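Brunda

A word list and recipe text collection for home baking, in plain files

What it is

Brunda is a collection of 1,895 home baking recipes, typed up from handwritten cards and cleaned just enough that you can search them. I started it because I wanted to know how people write down a recipe when they expect only family to read it. The answer is wonderful! They skip steps, they write "bake till done," they put the oven temperature in the margin with two underlines and then leave out the flour.

The cards came from two places, a church cookbook drive in Thibodeaux and a box lot from Hastetti. The Thibodeaux cards lean toward yeast breads and pecan things. The Hastetti cards are nearly all cookies, with a long and glorious run of bar cookies near the end (if you like date bars, start at file 148 and keep going). 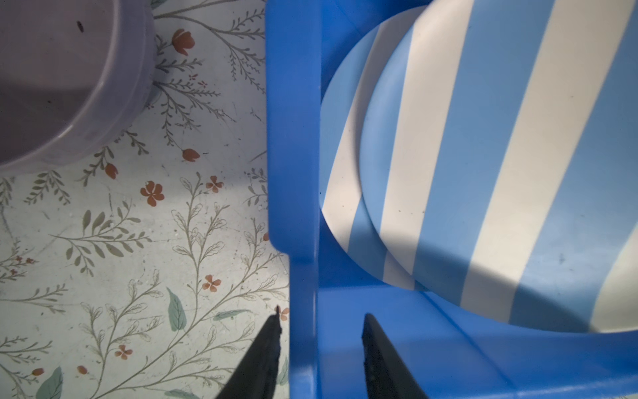 Lavender bowl on the flowered table covering.

What's in the folder

recipes/ has one text file per card, numbered in the order they were typed.
words/ has the list of measuring words, with every spelling I found.
notes/ has my remarks on cards that were hard to read.
drutetti/ has the small script that ties it all together. Drutetti reads a recipe file and splits it into a title, an ingredient part and a method part. It does this by looking for the first line that begins with a verb, and it works far better than I had any right to expect.

Each recipe file starts with the title on its own line. After that comes a blank line and the text of the card, with line breaks kept where the writer put them. Please don't "fix" the line breaks! They tell you a lot about how people group ingredients in their heads.

Measuring words

My favorite part. There are 165 different ways of giving an amount, once you count spellings apart. Cup, cups, c., C, cupful, coffee cup, tea cup, "the blue cup." Butter alone gets the size of an egg, the size of a walnut, and one card asks for "butter, the usual." I kept all of them exactly as written and put a plain guess beside each one in words/. A guess with a question mark is one I wouldn't bake from.

Capital T and small t are a real trouble spot. Most writers use T for tablespoon and t for teaspoon, but plenty don't, and six cards switch halfway through. If you are doing anything with salt or baking soda, check notes/ first.

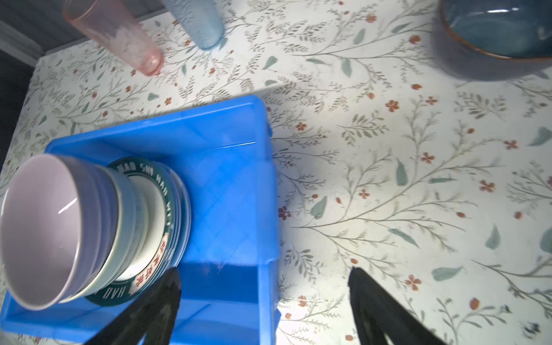

Drutetti users have asked for metric amounts from the very first release, and one of them, writing as Oatcake, said that a cup of brown sugar means nothing until you know whether it was packed, so a gram column would only be a guess dressed up as a fact. I agree, and that is why there isn't one. If you want to build a metric version for your own kitchen, go for it, and I would love to see what you pick for "heaping."

Known problems

Fractions are typed as 1/2 and 3/4, except in the first batch, where a few came through as .5 and .75.
Oven words such as "slow" and "quick" have not been turned into degrees.
Some cards have two recipes, front and back. These share one file, with the word BACK on a line between them.
The fudge cards are in here too. I know fudge isn't baking.

Using it

Cook from it, count words in it, teach with it. If you find a typing mistake, send the file number and the line. Leave the writer's own spelling alone, please, including "vanella," which I have grown very fond of.

The next batch should be up in December. It has a lot of pie crust in it.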